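25 November 2020

Notes on the memory map for the Fostby estate, written up after the second round of household visits. Yaowalak has the audio and I have the paper, so some of what follows is from her and will need checking against the recordings.

We went back to the east stairwells with the large tracing sheets and the soft pencils. Last time we asked people to draw the estate as they remembered it and most of them drew a plan with the road at the bottom, the way the housing office draws it. This time we asked for one route only: the way you walked to work, or school, or the shop. That went better. People start at their own door and the sheet fills up from there. The road often never appears.

Several of the older tenants worked at the Cerimport tile warehouse before it closed, and their routes all leave through the gap behind the garages. The gap is fenced now. On the sheets it is drawn wide, wider than the street in one case. I want to keep those proportions when we transfer to cloth. Yaowalak thinks visitors will read it as a mistake. We left it open.

The tracing sheets are 48 inches wide and they don't lie flat on a kitchen table. People fold them under or let them hang over the side, and then they only draw on the part in front of them. Cut the next batch in half. Keep the full width for the group session in the hall, where we can use the floor.

Pencil smudges on this paper. Fixative the same evening, outdoors, and don't roll anything until the next day. Two sheets from the first visits have already transferred onto each other and I can't tell which lines belong to whom. I have put them in a separate folder with a note. 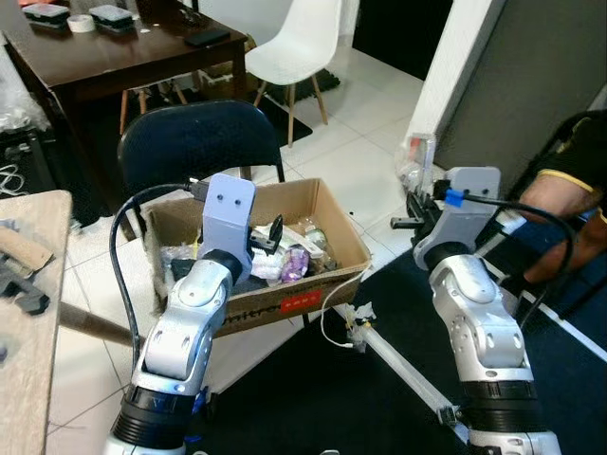

Project notebook, no. 4

Transfer to cloth. Tried three ways of getting the drawn line onto the cotton.

Carbon paper: clean, but it flattens everything. You lose the places where the person pressed hard or stopped.

Light box and washable pen: slow, better. The hesitations stay in because you are following them by hand. The pen fades if the cloth sits in the window, so cover it.

Stitching straight through the paper and tearing it away: the best line by far, and it destroys the drawing. We can't do that with originals. Could do it with photocopies at full size, if the copy shop in town takes sheets this long. Ask.

For thread I have been using the undyed linen from Varilen. It is stiff to start with and softens after handling. Waxing it helps with the knots. The dark cotton is easier to sew but at a distance it looks like a printed map, and then people stop coming close. Linen for the routes, cotton for the door numbers only.

Recording. The small recorder picks up the refrigerator in every kitchen. Yaowalak now asks if she can move it to the chair beside the speaker and that has mostly fixed it. She also stopped putting questions while people draw. There are long silences on the new recordings with just pencil on paper and now and then a name. I'd like to use those parts in the listening corner with no editing. The talk that comes after the drawing is useful for us but it is more the kind of thing people have said before, to the newspaper or the council.

One thing to settle soon: consent. The form we copied from the Lambrakis residency covers voice and photographs. It says nothing about drawings, or about somebody else stitching a copy of a drawing and hanging it. A woman in the end stairwell asked who the cloth would belong to afterward and I gave her a poor answer. I said it would be looked after. She let us take the sheet but I could see she wasn't satisfied, and she was right to ask. Proposal: every household keeps its original, we keep the copy, and the cloth stays on the estate in the laundry building unless the tenants' meeting decides otherwise. I will rewrite the form and bring it round to the people who have already signed.

Sewing evenings. Numbers are going to be limited all winter, so we can't have everyone at one table as planned. Yaowalak suggests the cloth goes out in strips. Each household gets a strip with a section of somebody else's route marked on it, sews it at home in its own time, and passes it back. The strips are joined when we can be in a room together. I was against it at first for practical reasons, mainly tension, as every hand pulls differently and the joins will pucker. After laying out the samples I don't mind the puckering so much. It shows where one person stopped and the next took over. Still, hem allowance has to be the same on every strip or we will never get them together. Two inches on the long sides, marked in chalk before they leave the studio.

Kit for each household: strip, needle, linen, a scrap to practice on, a card with the stitch drawn large. No written instructions beyond the card. The long sheet I wrote for the first group went unread.

To do

- Copy shop, ask about long sheets
- Rewrite consent form, Yaowalak to read it before it goes out
- Cut tracing paper to half width
- Order more linen
- Find out who holds the key to the laundry building
- Listen again to the garage recordings and note where the gap is mentioned
- Hall booking for January, ask what we lose if it has to be moved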